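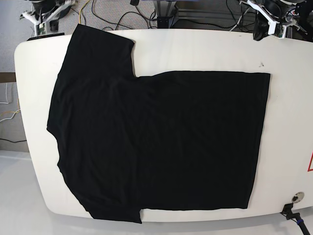

Short-sleeved T-shirt, black, partly folded. Label: part-fold.

Sondia Folded Clothes

README and data card

Sondia is a set of 3,324 photos of ordinary clothes and household linen at different points of being folded. It covers 123 separate items. Each photo shows one item on a flat surface and has one line in the label file saying what the item is and how far along the fold is.

The set was put together in Zostholm by Souad Ramadan and Zanele Zulu. We wanted a plain record of what folding looks like between the start and the end. Most clothing photos we could find showed either a garment laid out neatly or a finished stack, and the steps between were missing.

Contents

photos/ — all photos, sorted into one folder per item
labels.csv — one line per photo
items.csv — one line per item, with type, color, sleeve length and fabric
folds.txt — written instructions for the folds we used
CHANGES.txt — corrections made after the first release

What is in the set

The items fall into 12 types: T-shirts, long-sleeved shirts, button-up shirts, sweaters, pants, shorts, skirts, children's tops, hand towels, bath towels, dish towels and pillowcases. T-shirts are the biggest group. Fitted sheets were tried and dropped. The two of us could not agree on what counted as a finished fitted sheet, and the labels came out different every time.

All of the items had been worn or used before they were photographed. They were washed and dried first but not ironed, so expect wrinkles, stretched collars and hems that no longer hang straight. Shirts with large printed text or logos were left out. A few small chest prints remain and are marked "print" in items.csv.

Fold stages

Every photo has one of five stage labels.

flat: the item is spread out and nothing has been turned over on purpose. A sleeve that has flipped by accident still counts as flat.

part-fold: at least one section has been laid over another, but the item has not reached its final shape. Sleeves, hems or side panels may stick out past the folded part. This is the widest label and covers everything from a first turn to a shirt that needs one last fold.

folded: the item has its final shape according to folds.txt. Small wrinkles are allowed. Edges should line up to within a finger's width.

loose: the item was folded and has opened up again, but has not gone back to flat.

heap: no clear shape.

If a photo could take either of two labels, we used the less finished one. A shirt that is one tuck away from done is part-fold.

The folds

There are two T-shirt folds in the set. The first is the one Zanele calls the Caso fold. Lay the shirt face down with the collar away from you. Bring one side in to the middle of the back, turn the sleeve so it lies along the new edge, and do the same on the other side. Then fold the hem up to the collar. You end up with a rectangle with the collar on one short side.

The second is the half fold. Lay one side of the shirt over the other so the sleeves meet, tuck both sleeves in, and fold up from the hem twice. It is quicker and the result is less even.

The fold column in labels.csv says caso, half or other. It is left blank for photos labeled flat or heap, and also for part-folds where the fold could not be told from the photo alone. We did not fill in blanks from memory.

Towels are folded in half twice and then in thirds. Pillowcases are folded in thirds the long way, then in half. Pants are folded leg over leg and then in thirds from the ankle.

Columns in labels.csv

photo — file name
item — item number, matches items.csv
stage — one of the five labels
fold — caso, half, other, or blank
side_up — front, back, or unclear
note — free text, mostly empty

The side_up column is weak for dark clothes. On plain black or navy cotton the seams and the collar edge are hard to pick out, and once the shirt has been turned over on itself there is often nothing left to go by. Use "unclear" as a real answer there and don't treat it as missing.

Labeling

Souad labeled the whole set. Zanele then labeled 100 photos picked at random, without seeing the first labels, and we compared the two lists. Nearly all of the differences were between part-fold and loose. A half-opened shirt and a half-folded shirt can look the same, and a single photo does not say which way things were going. We talked through each of these and wrote the rule we settled on into folds.txt: if the creases show a finished fold, call it loose, and otherwise call it part-fold.

The corrected labels were checked against the photos once more on Tue 18 January. A second round of corrections is planned for February and will cover the towels, where the older labels mix up bath and hand towels in a few folders.

Known problems

Black items on a white surface have a very clear outline and very little detail inside it. Layers run together, and a folded edge lying on top of more black cloth may show only as a faint line. White pillowcases have the opposite trouble.

Adult sizes are mostly medium and large. There are no very large or very small adult shirts.

The set is heavy on cotton. Knitted wool appears only among the sweaters, and there is no silk or linen.

Item 41 was entered twice under different numbers in the first release. The duplicate is gone, and the number that was freed has not been reused.

Suggested uses

Sorting photos by fold stage, finding the outline of a garment, and teaching material on folding are all fine. A home economics class at the Engelbrecht school used the part-fold photos as an exercise, asking students to finish each fold from where it was. That worked best with T-shirts and towels.

The set is not a good basis for judging fabric, size or condition. Those columns in items.csv came from care tags and from handling the items — they can't be read off the photos.

Reuse

You may copy, change and share the photos and labels, including in paid work, as long as you name Sondia and link back to this README. If you change any labels, please say so in your own notes.

Corrections are welcome. Send the photo name, the current label and the label you think is right, one per line. Please check CHANGES.txt first, as several towel folders are already listed there.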